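How I set up a travel router for hotel wifi

If you travel with more than one gadget you'll know the routine. You get to the room, drop the bag, and then spend the next half hour typing a surname and room number into the login page on your phone, then your laptop, then the tablet, only for the hotel to tell you you've hit your limit of two devices. I got fed up with it last July and bought a little travel router, and I now pack it before my toothbrush.

It joins the hotel wifi once, as a single device, and then gives out its own private network to everything else you own. Your phone and laptop already know that network, so they just connect. Lovely!

Do the first part at home, please. I did mine on a hotel bed at 11pm and I don't recommend it.

Setting up at home

Plug the router into any USB charger (mine is happy with the one from my old phone) and wait for the light to settle. Connect your laptop to the network name printed on the underneath, open a browser and type in the address from the same label. Change the admin password first. Then change the network name and wifi password to something you'll remember. I used exactly the same name and password as my network at home, so every device I had joined it without being asked. One warning if you copy me: switch the router off while you're in the house, or your phone will hop between the two and you'll think your broadband has gone.

While you're in there, run the firmware update. Mine took ages and sat at 51 per cent for so long that I nearly pulled the plug. Leave it alone, go and make tea.

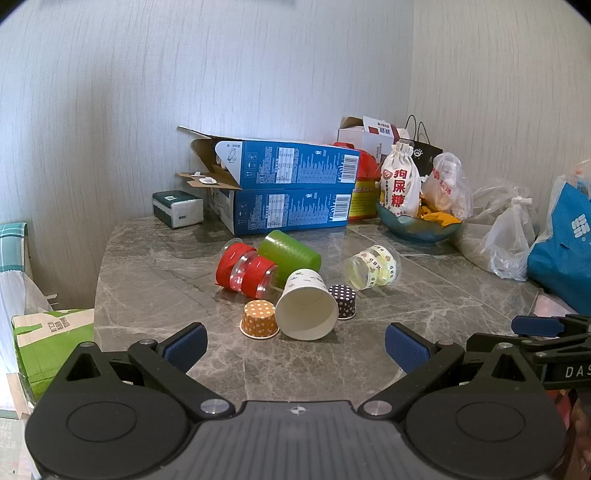
Landia Remote Workers' Club – Tips and Kit

Now for the hotel end. Power up the router near the desk, connect your laptop to it and open the admin page again. Look for a setting called Repeater, or WISP, or sometimes Wireless Bridge (every maker has its own word for it, which is maddening). Press Scan, pick the hotel's network from the list and save. Then open a new tab and go to any plain old website. The hotel login page should pop up. Fill it in as usual and you're done, on every device at once.

If the login page won't appear

This is where most people in the club get stuck, so try these in order:

Turn off any VPN on the laptop.
Set the router's DNS to automatic. If you've picked a custom one, the hotel page often can't load.
Look for an option called MAC clone. Log in to the hotel wifi directly on your phone first, copy the phone's MAC address into the router, then turn wifi off on the phone and let the router connect. You may have to switch off the "private address" setting on the phone before you do it.
Still nothing? Restart the router and wait a full 60 seconds before you try again.

If there's a network socket in the wall, use that instead and set the router to plain Router mode. I carry a short flat cable for this and it's nearly always quicker than the wifi.

A few odds and ends. Some hotels log you out every morning, so if everything drops over breakfast, just visit the login page again from any device. The speed will never be better than what the hotel gives you, and on a cheap router it may be a bit worse. And do check the terms when you sign in, as a few places don't allow shared connections.

Last thing: write the admin password on a bit of tape and stick it inside the case. I had to do a factory reset in an airport lounge and start all over again.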